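3.2 Bedding surfaces and reported sleep comfort

Summer sleeping habits in warm, humid regions often involve replacing a cotton sheet with a woven mat. Mats of rattan, straw, and similar fibers lie directly on the mattress and are usually stored for the rest of the year. Earlier survey work treated them as a single category, which hides differences in weave, stiffness, and edge finish.
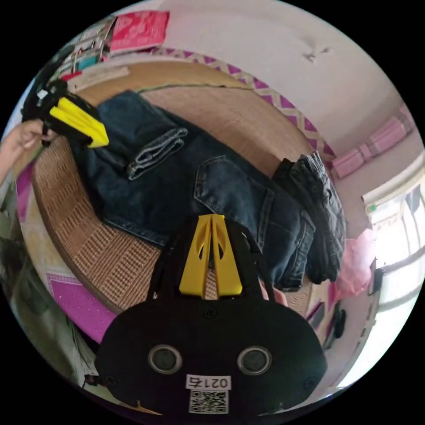
Department of Textiles and Home Environment

Figure 3. Woven mat in use as a bed covering.

We mailed a questionnaire to 232 households in the Skorport district in May. Of these, 184 returned a complete form. Respondents recorded the type of bed covering, the bedtime room temperature, and a comfort score from one to seven on each night of the study period. After removal of duplicate entries, 2717 nightly records remained. Nights on which an air conditioner ran for more than an hour were kept in the data set but coded separately.

Mat users gave higher comfort scores than sheet users on warm nights. The difference was smaller on nights with air conditioning and disappeared on the coolest nights. Complaints about mats mostly concerned pressure marks on the arms and hair caught in the weave.

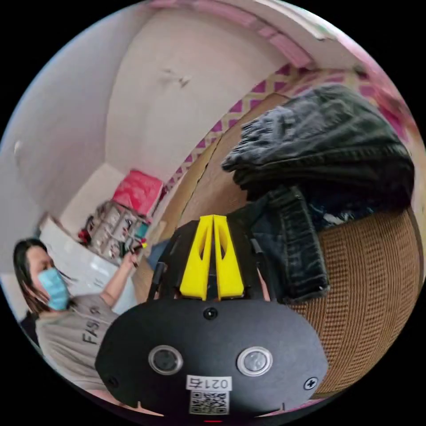 3.3 Weave and air flow

Samples of four mat types were cut and tested on a Zerkix flow bench. Open weaves passed more air than tight weaves, as expected, but the ranking changed when a foam pad was placed under the sample. With the pad in place, the stiffer mats did better. A stiff mat bridges small hollows in the foam and leaves a gap through which air can move.

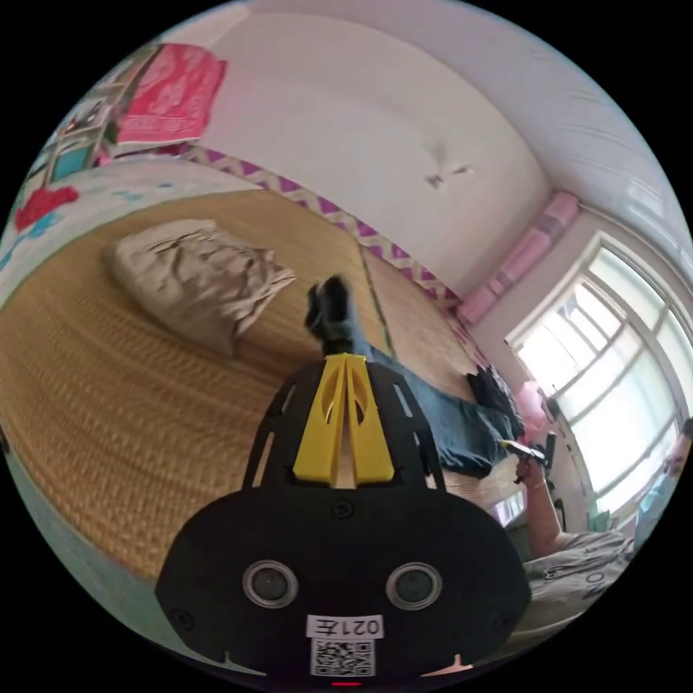 The same effect was reported for cane seating in the Perkora trials of 1924, although those tests used a horsehair base. Beltrán mats, which have a folded cloth border, were tested with the border removed. We did not test mats that had been washed or stored for several seasons, and fiber wear may change the results.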